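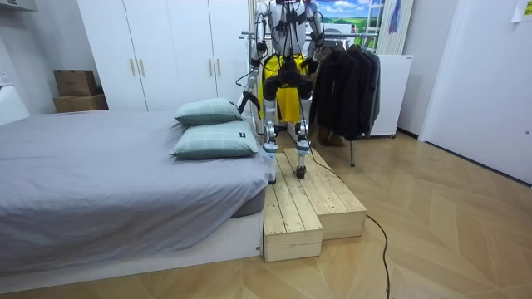 Does a humanoid need its joint zeros checked again every time it gets moved to another room?

Only if something knocked it or a joint was loosened on the way. Otherwise run the standing check once, compare it with the last saved file, and leave the offsets alone if they agree.

That is my short version for the wiki, and I would like it to replace the paragraph that is there now. The longer version is below, since I disagree with most of what was proposed.

On February 24, 2025, Kerttu Pesonen wrote:
> I spoke to Grewal support and they recommend a full
> recalibration after each relocation, all joints, arms first.
> It takes almost 90 minutes with the new Naltholm routine.
> They also say the wrist drift we saw at Urnordale would
> have been caught by it. I suggest we make it a rule for
> every site and log it on the setup sheet. I would also like
> us to go to the 305 cm power lead everywhere so that
> nobody is tempted to use an extension.
>
> Any objections?

Yes, a few.

First, the wrist drift. I have read the Urnordale logs twice and I don't see drift. I see one step change, between one session and the next, and it stays put afterward. Drift creeps. A step like that is a slipped coupling or a clamp screw that was never torqued. Recalibrating would have hidden it under a fresh offset until it slipped again. Did anyone put a wrench on that screw? The sheet doesn't say.

Second, the routine itself. Support recommends it, fine, support also sold it to us. Has anybody run it back to back on a robot that stayed where it was? I did, in June, on the old release. The two results differed from each other by more than the error we were supposed to be fixing. Maybe the new release is better. I would want to see two runs with nothing touched in between before I trust it to overwrite a good file.

Third, "arms first" makes no sense to me if the feet aren't settled. If the thing is standing on a platform with any give in it, the torso leans and you are measuring the lean. Check what it stands on, then ankles and knees, then hips, then the arms. The Grollitier manual for the leg joints has it in that order, and it's the only part of that manual I would defend.

About the lead: I have no objection to the longer one, but length was never our problem. What I keep finding is the connector taking the strain at the robot end. Fix the lead to something near the feet, leave slack above that for the legs, and keep the rest of it out of the way people walk. Same for the arm cables. Move each elbow by hand through its full travel, motors off, and watch whether a loop catches or goes tight. If one does, re-route it before you power up. Clothing on the robot goes on after this check so you can see the hip cables while you do it.

One more thing for the sheet. Fault 770 is listed as "needs recalibration." Every 770 I have dealt with was a loose encoder plug. Could we at least put "reseat the plug" on the line before it?

Kerttu, if you have the raw file from Urnordale and not only the plots, please send it. I'm willing to be wrong about the screw.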